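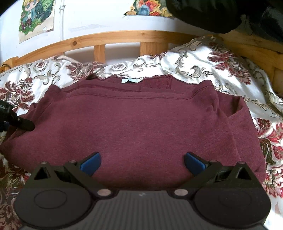
Purkeo Residential Services - Staff Forum
Board: Linen and Personal Laundry
Topic: Folding of heavy sweatshirts on the resident's bed
Replies: 9

b_aguirre
Section Lead, Mekmont House
Posted Thursday, 8:40 a.m.

Colleagues,

I would like to raise the folding procedure for fleece sweatshirts before the revised handbook is issued in March. The current text instructs staff to lay the garment face down on the bed, fold both sides and sleeves toward the center of the back, and bring the hem up to the collar. It does not state how many folds should follow, and it does not state whether the bedspread should be smoothed first.

At Mekmont House we returned 855 personal garments in the last quarter. A considerable share were sweatshirts, and they are the item most frequently refolded by the evening shift. I would be grateful for the views of the other houses on the following points.

First, should the sleeve be laid straight down the side panel or turned back at the elbow? Second, is the bed an acceptable work surface, or should folding take place in the laundry room only?

Baltasar Aguirre

fikent_laundry
Laundry Supervisor, Fikent House
Posted 9:15 a.m.

Thank you for opening this topic. Our position at Fikent House is that the sleeve should be laid straight. Turning it back at the elbow produces a thick point near the shoulder, and the finished bundle leans when it is placed in a stack. With thin cotton the difference is small. With fleece it is considerable.

On the second point, we do not support folding on the bed. The laundry room has a table of the correct height, and staff who bend over a mattress for a full shift report discomfort in the lower back. I would ask that the handbook remove the bed from the list of permitted surfaces.

a_paredes
Resident Support, Alcaraz House
Posted 9:52 a.m.

I must respectfully disagree with the previous post on the question of the bed. Many of our residents wish to be present when their clothing is put away, and several of them fold alongside staff. Moving the entire task to the laundry room would remove them from it. The service agreement at Alcaraz House describes personal laundry as a shared activity, and I would not wish the handbook to contradict that.

I do accept the concern about posture. We ask staff to sit on a chair beside the bed for anything longer than a few minutes.

As to the sleeve, straight. I have no objection there.

Aurelio Paredes

night_desk_m
Evening Shift, Mekmont House
Posted 10:20 a.m.

I am one of the persons doing the refolding to which Mr. Aguirre refers, so I will describe the usual causes.

The most common is that the garment was folded on top of a rumpled cover. A ridge in the bedspread pushes up into the fabric and the person folding cannot tell which crease belongs to the sweatshirt. This is worse on the satin-type covers, which slide. A resident on my corridor has a patterned one with large red flowers, and a dark red sweatshirt placed over one of the flowers is surprisingly hard to line up by eye.

The second cause is the hood. The handbook says nothing about hoods.

b_aguirre
Section Lead, Mekmont House
Posted 10:34 a.m.

The omission of hoods is noted and I will include it in the submission. My own practice is to lay the hood flat over the back before the hem is brought up. If any house does otherwise, please state so.

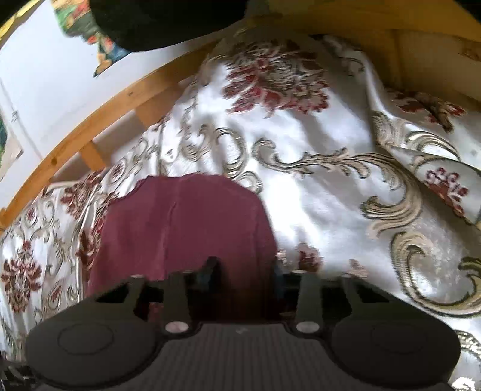 Regarding the number of folds, I have been asking for a compact bundle with the collar fold at the outside edge. The rounded side then faces the front of the shelf and a resident can take one garment without disturbing the one beneath it. It also keeps the raw-looking edges, where the hem and cuffs gather, toward the wall. I recognize that this asks for one more movement per garment than the present text requires.

fikent_laundry
Laundry Supervisor, Fikent House
Posted 11:05 a.m.

We tested the compact bundle last winter and discontinued it. Our shelves are deep and narrow, and a sweatshirt folded once from hem to collar fills the depth exactly. When it is folded again, the space behind it is wasted and small items fall into it. We recovered a quantity of socks in this manner.

I would also point out that a second fold leaves a hard line across the chest. Fleece recovers from this after an hour of wear, but residents do notice it, and we received 3 written remarks on the subject.

For hoods, we fold them inward as described by Mr. Aguirre. Drawstrings are tucked inside first.

a_paredes
Resident Support, Alcaraz House
Posted 11:48 a.m.

It appears to me that the shelving differs from house to house and that the handbook should not fix the number of folds at all. Alcaraz House has drawers. We stand garments upright in them, and for that purpose the compact bundle is the only one that holds its shape. A single fold slumps forward as soon as the neighboring garment is removed.

May I suggest the following wording: "The final size of the folded garment shall suit the shelf or drawer in which it is kept." Staff at each house would then follow a short local note.

On the matter raised by night_desk_m, I agree entirely that the cover should be smoothed beforehand. I would go further. On a slippery cover we place a plain bath towel under the work. It gives the garment some grip and provides a solid color behind it, which assists residents with reduced vision. The towel adds almost no time.

purkeo_standards
Central Office
Posted 1:10 p.m.

The Standards section has been following this discussion and offers the following comments.

The stock register for the houses lists 797 bath towels in service. The use of one towel per room for folding presents no difficulty of supply, provided that the towel is sent for washing at the end of the day and is not returned to the bathroom.

We are not persuaded that the number of folds should be left open. New staff frequently move between houses in their first weeks, and differing local notes have caused confusion in the past. Our preference would be a single method with a named exception for drawers.

The bed will remain a permitted surface. The Fikent House request is understood, and a limit of 5 garments per session at the bedside is proposed. Larger quantities should be folded at the table.

fikent_laundry
Laundry Supervisor, Fikent House
Posted 1:32 p.m.

The limit is acceptable to us. I maintain my objection to the second fold and ask that it be recorded. If a single method is adopted, it should be the simpler of the two, with the additional fold as the exception.

night_desk_m
Evening Shift, Mekmont House
Posted 2:05 p.m.

One practical question for the Standards section. When a resident has folded the garment personally and the result does not match the handbook, is the evening shift expected to correct it? I have been leaving such items as they are - my predecessor did not - and I would prefer to have this in writing.

a_paredes
Resident Support, Alcaraz House
Posted 2:17 p.m.

At Alcaraz House they are left as they are. A sweatshirt that a resident has folded and put away is put away. I would oppose any text that required otherwise, and I believe Mr. Aguirre will support me on this.

b_aguirre
Section Lead, Mekmont House
Posted 3:40 p.m.

I do support it, and I will confirm the same to the evening shift at Mekmont House today. The draft paragraph on sleeves, hoods and the towel will be circulated to the section leads. The paragraph on the number of folds remains with the Standards section, and replies on that item may continue to be posted in this topic.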